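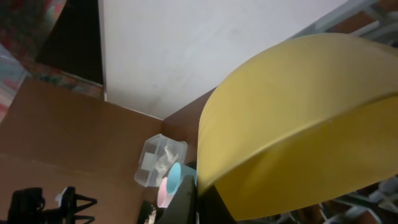 Filed under: Kitchen, Storage, Odds & Ends

Mixing bowls and the advice that comes with them

I have read a lot of tips on keeping mixing bowls nice, and most of them I don't believe. A few I tested over the summer, mostly out of irritation.

Lemon juice and sunlight for tomato stains. Everyone repeats this one. I left a stained bowl on the back step for 8 days in August and it came in a bit paler, with a dead wasp in it. Baking soda paste and an hour on the counter did about as well. Neither got it all the way out.

Paper towels between nested bowls. Fine for anything with a glaze that scratches. For the rest you're just buying paper towels. Felicidad Bañez wrote in to say she cuts up old pillowcases for this, and I have no argument with that except the lint.

Vinegar for greasy film. Vinegar doesn't cut grease much. Dish soap does, with water as hot as your hands can stand. Rinse twice. If a bowl still feels slick, the sponge is probably the problem - throw it out.

The damp towel under the bowl. This works. Fold it flat, wring it well, set the bowl on top and whisk away. I have no complaints, and I looked for some.

Bowls stuck together. Cold water in the top one, warm water around the bottom one, wait five minutes, twist. Don't use boiling water on glass, whatever the video says.

Special bowl cleaner. I tried Grabner, the spray kind, on half of one bowl and plain soap on the other half. Divya Kulkarni couldn't tell me which was which, and neither could I by the next morning. Save your money.

Got a tip you think I'm wrong about? There are 52 comments under the last one saying so.

Contact | © Mesgate Home Notes | Back to top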